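Workshop notebook, Grorstead bench
Thursday, September 11, 2025

Quiet morning so I'm getting this down before the under-14s' parents start ringing about grip tape. Fourteen sticks on the rack, two of them snapped clean at the bas, and one goalie's that I'm not sure wants saving but he loves it, so we'll see. Ruba wants the Clemura order moved up because they've made the semi (good on them!) and half the panel have turned up with splits.

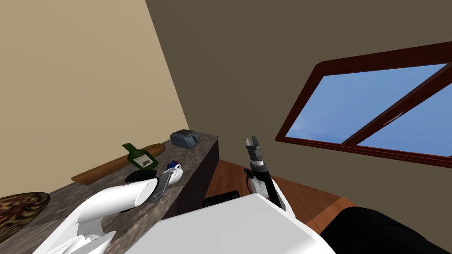
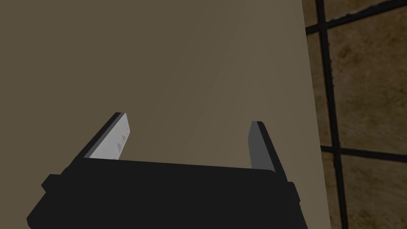
First job was the ash planks that came in back in July. I'd left them stickered under the lean-to and the outside ones have dried much faster than the middle of the stack, so I've shuffled them and put the heavy ones up on top where the air gets at them. Weighed the test offcut again and it's 814 grams, still dropping, so no cutting hurleys out of that lot yet, however much Braulio wants to. I do need a better rest for the sticks while the glue goes off. The jaws on that black gripper in the second picture are the sort of thing I've got in my head, two fingers set wide with a pale pad facing in on the left one, and I reckon a pair like that in scrap pine with a bit of grey felt would hold a handle without marking the finish. Will knock one up on the weekend if I can find the felt.

Bands next. The Trulance ones are lovely and soft to work but the tacks pull through if you're heavy handed, and I was heavy handed. Lost two before I slowed down. Went back to pre-drilling with the tiny bit and no more trouble. Braulio Bañuelos reckons I should fold the tail under first, which I tried on the full back's stick and it does sit flatter, so I owe him a coffee.

Sanding: started at 80, then 120, finished on 400 for the handles only. Tried 2000 on one just to see and it was like holding an eel, so don't bother.

Repairs: glued and clamped both snapped ones, 30 minutes before I even looked at them, then left them overnight under the bench. The Moussa glue has gone stringy in the tin. Ruba, can you grab another when you're in town? Small tin, we never get through the big one.

Still to do: re-grip the minors' spares, ring the Clemura captain about what length she's after (she said 34, her coach said 33), and sharpen the spokeshave, which is chewing more than it's cutting.

Goalie's stick is on the top hook with blue tape round it. Leave it there please, the filler's still soft.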